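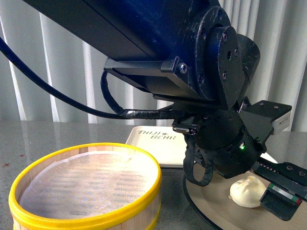
Minutes of the Killmont Strata Water and Drainage Meeting

Owners > Meetings > Minutes > September

Posted in September by Soo-ah Shim, minute taker

Print this page | E-mail this page

Meeting opened at 6.35 pm in the ground floor meeting room, Killmont. Chair: Jucélia Guerra. Quorum confirmed by attendance sheet and proxies. Apologies as listed on the sheet.

1. Previous minutes

Accepted with one correction. Item 4 should read "eastern downpipe", not "eastern drainpipe and gutter". The gutter was not part of the quote.

2. Hot water metering

The chair tabled the meter readings for the quarter. All 118 lots were read. Readings for 28 lots were estimated by the reader, Hendriks, as the cupboards on level 3 were locked on the day. Hendriks will re-read these at no charge once access is given. Owners on level 3 will be billed on the estimate in the meantime, with any difference carried to the next account.

An owner asked whether the common laundry is charged to the hot water account or to general rates. The chair advised that it is charged to general rates and has been since the second boiler was put in. The by-law wording does not match this practice.

Action: S. Shim to circulate the present wording of the by-law before the next meeting.

3. Basement sump

Both pumps were serviced under the Etimden contract. The report was taken as read. Points noted:

- Pump 1: float switch replaced. Check valve cleaned and refitted.
- Pump 2: runs, but draws more current than its plate rating at start-up. Etimden recommends rewinding or replacement within the next financial year.
- Alarm: tested at the panel only. The remote dialler was not tested as the phone line to the plant room is still disconnected.
- Pit: silt removed. The grate is corroded on the driveway side.

Discussion on pump 2. One view was that the pump should be replaced now, before the summer storms. The other was that pump 1 can carry the full inflow on its own, as it did during the last heavy rain, and that the cost should be held over to the new budget. The chair noted that the insurer's letter asks for duty and standby pumps to be kept in working order, and that a pump known to be faulty may not meet that condition.

Motion: That pump 2 be replaced with a unit of the same capacity, subject to a second quote. Moved J. Guerra. Carried, 2 against.

Action: Chair to obtain a quote from Brarerix and compare it with the Etimden price on the same scope, including removal of the old unit and electrical connection.

4. Driveway grate

Deferred. To be priced with item 3 if the contractor is willing to do both in one visit. Vehicles should keep to the left of the ramp until then. Cones are in the bin room.

5. Roof membrane

No further leaks reported on the western side. The ponding near the lift overrun remains. The warranty claim has been lodged and acknowledged in writing. The installer has asked for the original fall drawings, which are missing from the strata file.

Action: S. Shim to request a copy from the council archive. Search fee approved.

6. Correspondence

In: insurer, regarding pumps (see item 3). In: lot owner, regarding colour of replacement balcony drains. Out: reply to same, advising that grey or white is acceptable.

7. General business

Tap in the car wash bay drips. Washer to be replaced. Key to the plant room is to be signed out in the book and returned the same day.

Meeting closed at 8.10 pm. Next meeting at the same time and place, agenda items to the minute taker in writing.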